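Povau 手しごと部 7月の打ち合わせ議事録

書いた人:Jean MacKinnon(今回も私です、長くなったらごめんなさい!)
出席:Shona、Callum、Petronella、私。Thaddäusは途中から。

1. 名入れプリントの紙
厚手のマット紙に決まりました。Shonaが見本を2種類持ってきてくれて、私は光沢のあるほうも好きだったんですが、額に入れると反射するよね、ということでマットの勝ち。在庫は164枚、秋まではこれで回せそうです。

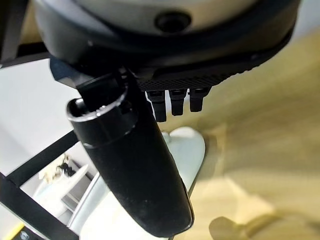 グリッパーの黒い指先

2. 結婚祝い用の新デザイン
Callumの案は、おふたりの名前の下に細い小枝の模様が入るもの。かわいい!ただ、長い苗字だと小枝が端に寄ってしまうので、文字数によって2段に分ける版も作ってもらいます。Petronellaからは「Van der Merweでも試してね」と念押しがありました(ごもっとも)。色は6色のまま、特注色は注文時の備考欄で受けます。

3. 送料と梱包
ここが一番もめました。送料込みの値段を続けたいのがShonaと私、海外分だけは別にしたいのがThaddäus。

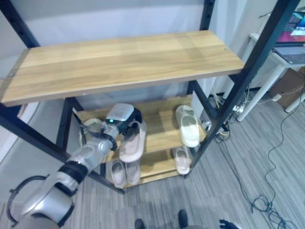 結局、国内は込みのまま、海外は注文前に問い合わせてもらう形で落ち着きました。筒で送ると紙にくせがつくという声があったので、平たい厚紙の封筒に戻します。透明の袋も引き続き使います。封筒の見積もりはBaxterとJotgateの両方から取ることになり、担当はCallumです。

4. Sterkthorpeの秋市
申し込みは済み。去年は名入れの見本が少なくて、「うちの名前でもできますか」と何度も聞かれたんですよね。今年は壁に見本を多めに掛けたいです。Petronellaが布と額を用意、私は値札を書き直します。前回のカードの売れ数は111枚でした。 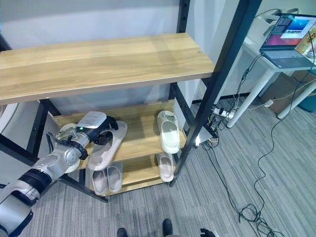 スリッパをつかむアームと木の棚の靴置き

5. そのほか
書体の一覧表が古いままなので、Shonaが差し替え。次回までに各自、年末向けの図案をひとつ描いてくること。私はまだ真っ白です…がんばります。

次回は午後2時から、お菓子はThaddäusの番です。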